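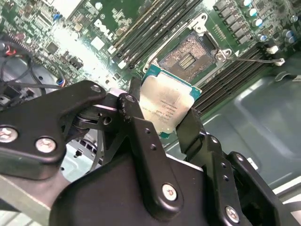 Zastano Component Recovery Project
Progress report to the Volletstead Fund, second period
Prepared by Sumaiya Karunaratne, project lead

1. Purpose of this period's work

The grant supports a comparison of grippers for taking apart and refitting used desktop computers. During the first period the team settled the arm, the table and the choice of machines. The second period, which closed in January, was given over to processor handling, the step our partners at Claveck had named as the hardest to automate.

Two grippers were compared on the same arm with the same controller settings. Gripper A is a parallel model with screwed-on finger plates. Gripper B is the softer three-finger unit carried over from the pilot. Each was asked to lift a processor, carry it clear of the memory slots and return it to its socket. Remo Caputo ran the trials and Orathai Saengthong kept the logs.

2. Results

A total of 74 trials were completed, divided equally between the two grippers. Gripper A returned the processor to its socket without help in 51 percent of its trials; Gripper B did so in 14 percent. Most failures with Gripper B came at the approach, where its wider fingers touched the neighboring memory slots. Failures with Gripper A were mainly due to the processor tilting in the grip, so that it reached the socket at an angle.

The wrist camera was of more use than expected. In the last part of the period the operator relied on it for final alignment and turned to the fixed camera only to check clearance from the case walls – a change we propose to make standard.
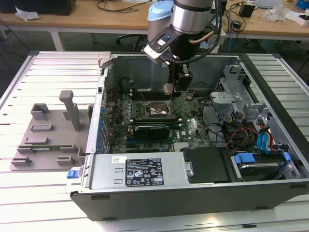
Is the project ready to choose a single gripper?
The team recommends continuing with Gripper A alone, on condition that new fingertips are tested before the choice is made final. Debora Valentini has drawn two designs with a shallow step to hold the processor level.

3. Spending and schedule

Spending is within the approved budget. The one unplanned cost was $900 for replacement motherboards, after contact pins were bent in early trials. Cameron Costigan has approved this under the reserve line. Delivery of the Caruso force sensor is late, and the related trials have been moved to the third period.

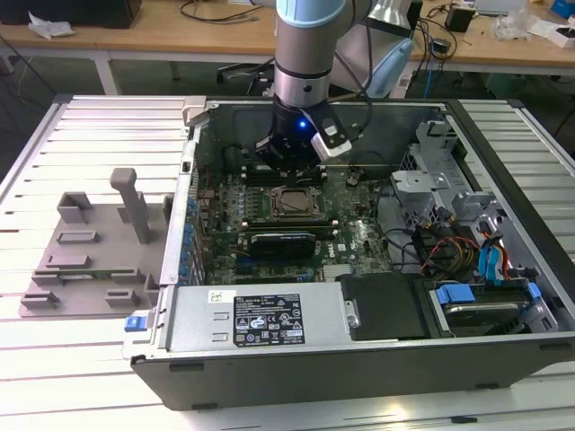 Gripper over the open case, with a processor in the socket.

4. Next steps

Fingertip trials will begin as soon as the parts are machined. The team will then add the retention lever to the task, which has so far been opened and closed by hand. We ask the Fund to confirm that the force sensor trials may be reported with the third-period results.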